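Search this site Search Go
Share 35 Comments 8

Teaching a two-arm home robot to put jeans on a hanger

23 Nov 2021

If you've followed the Eren build you know I've been promising laundry for months. Back in July it could pick up a sock if I put the sock in exactly the right spot, and I was so proud of that sock! Well, we've moved on to hangers, and hangers are a whole different animal. They're skinny, they spin when you pinch them, and the hook catches on everything you own.

This page is how I set up the table, the arms and the control software so I can drive Eren through hanging up a pair of jeans and record a run worth keeping. I'm assuming you already have two arms that move and two grippers that open and close. If you're still bolting things together, go read the arm mounting page first and come back, I'll wait. My arms are the Geremier kit, the software is Skima, and the gripper driver boards are from Aasen, but most of what follows should carry over to whatever you've got on your bench.

What you need

Two arms on a solid base, with a gripper on each
A camera up at head height, looking down at the work
A table you don't mind scratching
A clothes rack that doesn't tip when you lean on it
Plastic hangers in a color that doesn't match your laundry
A pile of real clothes, not new ones
Velcro cable wraps (buy more than you think)

About the hangers. I started out with clear ones, and driving from the camera view I could never tell where the bar was. Blue is okay, though you do have to squint when it's right up against denim. Mine mostly spends its time on top of red and white things so I put up with it.

Step 1: Put the table in the right place

Get the table close enough that both grippers can reach the near edge with a decent bend still left in the elbows. I had mine 8 inches too far back for weeks and kept blaming the software. When an arm is stretched nearly straight it has almost no side-to-side left, and hanging clothes is all side-to-side.

To find your spot, park both arms in a comfortable bend, then slide the table toward them until the fingers come in over the front edge. Lock the base. Put tape on the floor at the table legs so you can get back there after somebody vacuums. Leave space in front of the table too, between it and the robot. Sleeves and pant legs are going to hang down in there, and so is the end of the hanger whenever you tilt it.

Now throw the clothes on. Don't lay them out nicely! A shirt with one sleeve off the side and jeans dumped on top of it is what you'll get out of a real basket, so start there. I work the left gripper on whatever is nearest and keep the hanger in the right one.

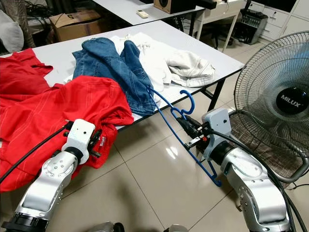 Step 2: Sort out your cables before you do anything fun

I know. I skip this too. But a gripper cable that snags halfway through a reach will pull your aim off, and you'll spend the evening recalibrating an arm that was fine.

My right-hand cable follows the outside of the arm with a loop left at the elbow. The loop needs to be big enough that the elbow can fold completely and small enough that it can't drop over a hanger hook (ask me how I learned that one). The left cable goes out to the side from the gripper housing. I've tried it both ways and the side exit is easier when that arm is working low, down by the table edge. Wrap the cable with Velcro, leave it a little loose, then move every joint by hand through its full travel with the power off. If anything goes tight, fix it now.

Do the same check for the hanger. Hold one in the gripper with the power off, turn the wrist all the way one way and all the way back, and watch where the long bar goes.
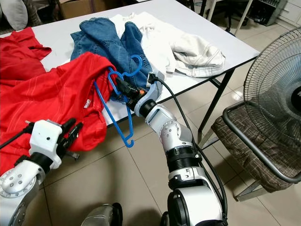
Skima has a soft limit setting for each joint and I'd set one on the wrist today if you haven't. Open the joint panel, pick the wrist, drive it to the last position where the cable is still relaxed, and hit Save Limit. Then do the other direction. It takes maybe two minutes and it has saved me at least one connector.

Step 3: Set the grip

Fabric and plastic want totally different squeezes. If you use your hanger grip on denim it slips out, and if you use your denim grip on a hanger it bows and then pings across the room. I keep two presets, one per job, and swap them with the thumb button.

For the hanger, close slowly until it stops rotating under its own weight and save that. For cloth, bunch up a fold first and then close on the fold. One flat layer is really hard to get hold of. Push the open fingers down into the material, close them, and you'll come up with a nice fat pinch. Seams and waistbands are even better, lots of thickness there and they don't stretch much.

Tracey Whitlock sent me a small script that ramps the squeeze over 300 milliseconds so it doesn't slam shut, and I can't recommend it enough. It's linked on the downloads page. Drop it in your Skima scripts folder and restart, and it shows up under Gripper, Close Profile. (Aasen board owners, you need to turn off the board's own ramp first or the two fight each other and you get a buzz.)

Step 4: Get the jeans in the air

Okay, the good part. Find the waistband with the left gripper and pinch it. Lift until the weight comes off the table but not so high that the legs swing. Bring the right gripper over with the hanger and feed the end of the bar in. You're going to miss. I missed for an entire weekend!

Once the bar is in past the first leg, take a second pinch with the right gripper. Now you've got the jeans between two hands with the hanger tangled up in there someplace, and it will look like a disaster. That's okay, keep going. Turn toward the rack slowly, with both arms moving together.

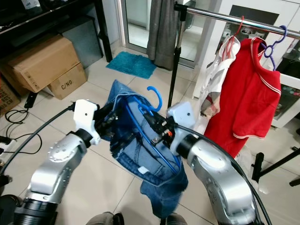 Watch the hook the whole time. If it's poking up clear of the waistband you're in good shape, and if it has gone down inside the fabric you're better off heading back to the table and starting that part over. I wasted so many runs trying to shake it loose in midair.

Two things that helped me a lot with the turn. First, move the base or the waist before you move the arms, so both grippers keep the same distance between them. Second, keep your rack to one side and leave gaps on the rod. I'll have a couple of shirts already up there on their own hangers, and if they're bunched together the new hook lands on top of an old one every time.

Lower the hook over the rod, let the rod take the weight, then open one gripper. Look. Then open the other one.

Step 5: Record it

In Skima, arm the recorder before you touch the controllers and stop it only after both grippers are back over the table. I like a clean start and a clean finish in every file. Name the run with the garment first so they sort together.

Throw out any run where you bumped the table. Keep the clumsy ones where you dropped a corner and picked it up again, those are useful. My rule is 5 keepers for each garment before I change the pile, and then I mess everything up by hand and go again. Different heaps, different sides, jeans over on the right, the red stuff on the left, whatever. And go slower than feels natural. If the arm is a smear on your camera view, the recording isn't going to teach Eren much about where the fingers were. 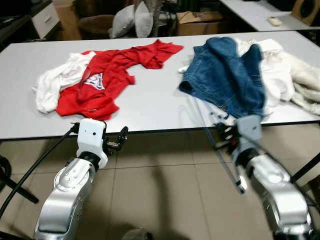

Troubleshooting

The hanger keeps twisting in the fingers. Your pinch is too close to one end of the bar. Grab nearer the hook. Some rubber tape on the fingertips helps too, but replace it often, it picks up lint like crazy.

The gripper closes on nothing. You're probably stopping just above the cloth. Go down until you see the fabric dent, then close.

One arm lags behind the other. Check that both are on the same speed profile in Skima. Mine resets the left one after every update and I still forget.

White clothes on a white table are impossible to see. Yep! Lower your camera exposure a notch until the folds show up. I've thought about putting a dark cloth down but then the gripper grabs the cloth.

The camera view drifts from where the arms really are. Tighten the head mount, then rerun calibration. Mine works itself loose after a few long sessions, and a dab of thread locker on the two lower screws has been holding so far.

Next up is shirts with buttons, and I'm already dreading the collars. If you've got a good way to get a hanger into a neck hole with two-finger grippers, please leave it in the comments.

8 comments Share this 35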